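Cucharón, olla y agua: mi trabajo de Utensilios y Espacio Doméstico
Entrega final, 22 de abril de 2026

Empecé este proyecto en septiembre con una idea bastante tonta: saber por qué en mi piso siempre acabamos con el cucharón hundido en la sopa. Es de esas cosas que te pasan toda la vida y no te paras a mirar. Al final me enganché tanto que el tema se me fue de las manos (¡el primer borrador tenía 39 páginas!) y tuve que recortar muchísimo.

Lo que quería ver era cómo se apoya un cucharón de mango largo en una olla de acero inoxidable. Nada de recetas, solo agua. Elegí uno de plástico beige, ligero, porque los de metal me parecían otro mundo y preferí dejarlos para otra ocasión. La olla es de las que brillan por dentro como un espejo, y eso tiene su gracia: el reflejo confunde y a veces cuesta ver hasta dónde llega el agua.
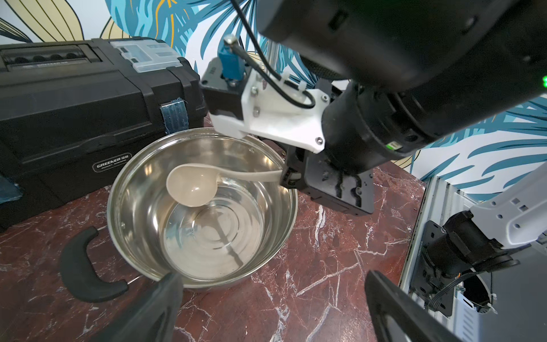 Con poca agua trabajé casi todo el tiempo. En mis apuntes la llamo "medida Bidier", por la jarra vieja que usaba para echarla, y son casi 370 mililitros. Hice 11 pruebas con esa cantidad, moviendo cada vez un poco el punto del borde donde descansaba el mango, y fui anotando si el cucharón se quedaba quieto o se iba resbalando hacia dentro. Mi libreta se llama Olov, por cierto, y está llena de manchas.

Luego repetí lo mismo con la olla vacía, y me llevé una sorpresa. Yo daba por hecho que en seco todo sería más estable, pero el plástico patina mucho sobre el acero pulido y el mango se me giraba a la mínima. Si la parte ovalada queda apoyada en la pared, en lugar de tumbada en el fondo, la cosa cambia bastante.

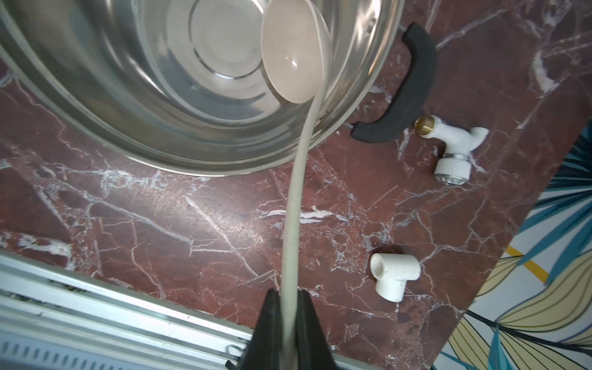
También probé dos formas de sacar el cucharón: la recta, tirando hacia arriba, y la inclinada, dejando que el mango ruede por el borde. A la segunda la bauticé "Morris" en las tablas y es la que más me gusta - gotea menos fuera, al menos según mis notas. Eso sí, necesita sitio alrededor, y ahí entra el asunto de la encimera. El mármol rojo oscuro con vetas blancas es precioso, pero las gotas se pierden entre las vetas y hay que agacharse para encontrarlas. Acabé pasando un papel de cocina y mirando si salía mojado.
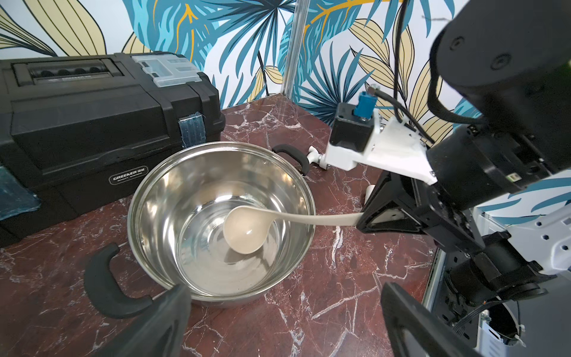 Otra cosa que no había previsto son las asas. Si el mango del cucharón cae cerca de un asa, estorba al coger la olla, y si cae lejos te obliga a cruzar el brazo. En la tabla Durkeo (anexo 2) está cada posición con su comentario, incluidos los días en que me harté y solo puse "fatal".

Me queda pendiente probar con caldo espeso y con un mango más corto. El profesorado me pidió además comparar con una olla más honda, y esa todavía la estoy buscando.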